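Ikcombe Table Oil – 12 oz bottle

I make this in my own shop and I use it on my own kitchen table, so you're getting the full sales pitch from somebody who is slightly obsessed.

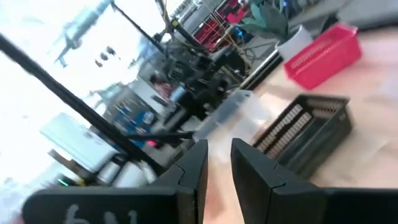 I started mixing oils because I was fed up with finishes that looked wonderful for a month and then went sticky the first time somebody put a hot mug down. I wanted something I could wipe on after dinner and forget about until morning. The first batches were awful (one of them smelled like an old raincoat, and I had to live with it all winter), but the recipe I settled on was batch 131, and I haven't touched it since. That number is still printed on the bottom of the label, if you were wondering!

What's in it: refined linseed oil, a bit of beeswax and orange oil to thin it. No dyes, no silicone. It goes on the color of weak tea and dries clear, though it will warm up very pale woods a shade. If you want to keep maple or ash as light as possible, get the Tronville white oil instead – same base with a little pigment in it, and it holds back most of the yellowing.

How I put it on: sand to 180, vacuum, then wipe with a barely damp cloth and let the wood dry. Pour a puddle the size of a pancake, push it around with a cotton rag and work along the grain. Wait 12 minutes. Then take a clean rag and wipe off everything that will come off, and I do mean everything, including the underside of the edges where it likes to creep and hang in drips. Leave it overnight and do it again. 2 coats is plenty for a dining table. A desk can get by with one if you're not a coffee drinker.

PLEASE lay your used rags out flat outdoors to dry, or soak them in water and seal them in a metal can before you throw them out. Linseed rags wadded up in a trash bag can catch fire all on their own. It's on the label in big letters and I'm putting it here too.

Give the table a week before you set anything wet on it. Plates and elbows are fine after the second day.

One bottle does a six-seat table, both coats, with enough left over for a cutting board or the arms of a chair. It keeps for a year with the cap on tight. If it gets a skin on top, just lift the skin off and use what's underneath.

Will it go over varnish? No, sorry, it needs bare wood or an older oil finish. Over Gautier hard wax it works fine after a light scuff with a gray pad – I've done three tables that way and they all look good.

Water rings: rub a few drops in with your finger, leave it an hour, buff. Old black rings are a sanding job and I can't help you there.

Bottles come in a plain box with one cotton rag. Trastura, the store downtown, carries the 12 oz as well if you'd like to skip shipping, and they have an oiled sample board by the register. We passed 4000 bottles in October, which I still can't quite believe, and the next batch is resting in the drums now.

Size: 12 oz
Finish: matte to low satin
Recoat: overnight
Cleanup: soap and warm water for hands, mineral spirits for brushes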